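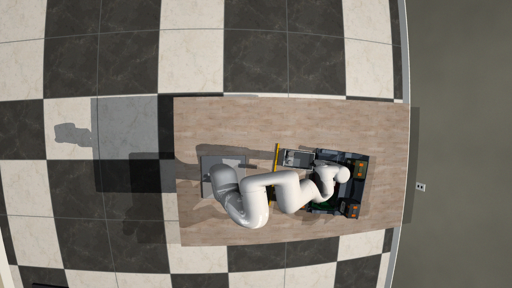

Was kostet eine kleine Zelle, bevor sie etwas tut?

2018-01-25
Geschrieben von werkbank_terkis

Seit dem Herbst plane ich für unsere kleine Firma den Kauf eines Roboterarms. Er soll kleine Teile aus Fächern nehmen und in Kästen legen, mehr verlange ich am Anfang nicht. Deutsch ist nicht meine erste Sprache, und das Wort „Investitionsantrag“ musste ich beim ersten Mal nachschlagen. Inzwischen habe ich drei davon geschrieben. Zwei kamen zurück mit der Bemerkung, dass die Kosten nicht vollständig sind. Das war leider richtig.

Mein Fehler war, dass ich mit dem Arm angefangen habe. Der Arm steht im Angebot ganz oben, er hat den größten Preis, und man denkt, der Rest sei Zubehör. Jetzt mache ich es umgekehrt. Zuerst baue ich den Tisch in der Simulation auf, stelle den Arm und die Ablage darauf und schreibe erst danach die Liste. Alles, was auf dem Tisch steht, muss eine Zeile in der Tabelle haben. Auch die Grundplatte, auf der der Arm montiert ist. In meinem ersten Antrag gab es keine Grundplatte.

Der Tisch

Ich habe einen einfachen Tisch aus hellem Holz modelliert, weil wir so einen Tisch schon besitzen. Der Boden mit den schwarzen und weißen Fliesen kommt aus der Vorlage des Programms, bei uns liegt grauer Beton. Für die Kosten spielt das keine Rolle.

Wichtiger ist die Frage, ob der Tisch steif genug ist. Die Simulation antwortet darauf nicht, bei ihr ist jeder Tisch perfekt. Pramoletti hat mir ein Untergestell aus Stahl angeboten, das kostet 546 Euro ohne Lieferung. Ich habe es in die Tabelle eingetragen und mit einem Fragezeichen versehen. Die Geschäftsleitung mag keine Fragezeichen, aber ich möchte nicht so tun, als wüsste ich es schon.

Der Arm liegt in meinem Modell meistens über der unteren Tischhälfte. Die obere Hälfte bleibt frei. Ich habe deshalb überlegt, ob ein kleinerer Tisch genügt, und bin bei dem großen geblieben. Wenn später eine zweite Ablage dazukommt, muss sie irgendwo stehen, und einen Tisch zweimal zu beantragen ist unangenehm.

Die Steckdose

Im Modell gibt es neben dem rechten Ende des Tisches eine Steckdose an der Wand. Erst dadurch habe ich an den Strom gedacht! In unserem Raum ist die nächste Steckdose auf der falschen Seite, und der Arm steht am linken Ende. Das Verlegen durch den Elektriker soll 153 Euro kosten. Keine große Summe, aber sie kommt aus einem anderen Budget, und für dieses Budget braucht man eine andere Unterschrift. Wer so etwas plant, soll bitte früh fragen, welche Unterschrift wohin gehört. Bei mir hat das länger gedauert als der Vergleich der Arme.

Ablage und Kästen

Hier habe ich am meisten gelernt. Eine Ablage mit Fächern sieht im Katalog billig aus. Für Pomex, so heißt bei uns intern das ganze Projekt, brauchen wir aber feste Plätze für die Teile, und die Kästen sollen auch austauschbar sein. Pîrvu fertigt solche Ablagen nach Zeichnung. Das Angebot für zwei Stück liegt bei fast 1.000 Euro, und die Lieferzeit beträgt 22 Arbeitstage nach Freigabe der Zeichnung.

Meine Kollegen fragten, warum zwei. Die eine steht auf dem Tisch, die andere wird daneben gefüllt. Mit nur einer Ablage wartet der teure Arm auf den Menschen, und diese Wartezeit hatte ich im ersten Antrag überhaupt nicht berechnet.
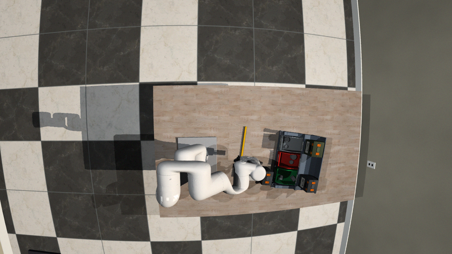
Die Ablage mit dem grauen, dem roten und dem grünen Fach. Ein Kasten steht noch außerhalb, neben dem Greifer.

Für die Farben habe ich mich schnell entschieden. Ob Pîrvu sie in dieser Form liefern kann, weiß ich noch nicht. Im Angebot steht nur „farbig nach Absprache“, und ich habe gefragt, was eine Absprache kostet. Die Antwort fehlt bis heute.

Was noch offen ist

Der Greifer macht mir Sorgen. Von oben verdeckt ihn das Handgelenk fast ganz, deshalb muss ich für die Beurteilung eine zweite Ansicht von der Seite einrichten. Ich will sehen, wie viel Platz zwischen ihm und den Wänden der Fächer bleibt. Wenn es zu eng ist, brauchen wir schmalere Finger, und diese Zeile ist in der Tabelle noch leer.

Auch die Schulung ist nicht entschieden. Der Händler bietet zwei Tage in seinem Haus an. Ich würde lieber einen Tag bei uns haben, an unserem Tisch und mit unseren Teilen. Die Reisekosten hat er mir bis jetzt nicht genannt.

Der vierte Antrag soll bis April fertig sein. Falls jemand von Ihnen schon Ablagen nach Zeichnung bestellt hat, freue ich mich über einen Kommentar, besonders zu der Frage, wer am Ende die Änderungen bezahlt hat.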